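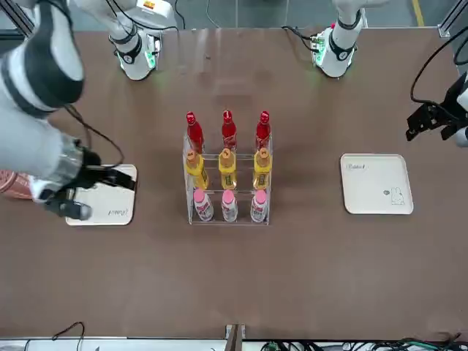

Flestunine Equipment Fund – Progress Report, November 17, 2018

Thank you, first of all, for your patience while we got the numbers in order. When we wrote to you in April we had a bench, a wish list and a good deal of hope, and I'm very glad to say that most of the wish list now has a price next to it.

The two-arm station is the heart of the request. We have kept the practice setup simple on purpose: a clear three-tier rack with nine bottles in red, yellow and white, and a cream tray on either side of it. It's a modest arrangement, but it has taught us a lot about what we need to buy and (just as useful!) what we can happily put off for another year.

Grippers come first. We would like 2 spare sets from Ukitz, and their quote holds for 60 days, so an early word from you would be a real help. Next are the cables, which run along the near edge of the table and deserve a proper tray and clips – a small line in the budget, and one I should have put in the first time around. Sriwong can supply those at 301 dollars, delivery included.

The larger question is the service plan. Zuten offers one for five years, and I lean toward taking it, though the yearly option would leave more room for extra racks and bottles. I've put both versions in the attached budget so you can compare them at your leisure.

Please do call if anything looks odd, and we'd be delighted to have you visit before the orders go out.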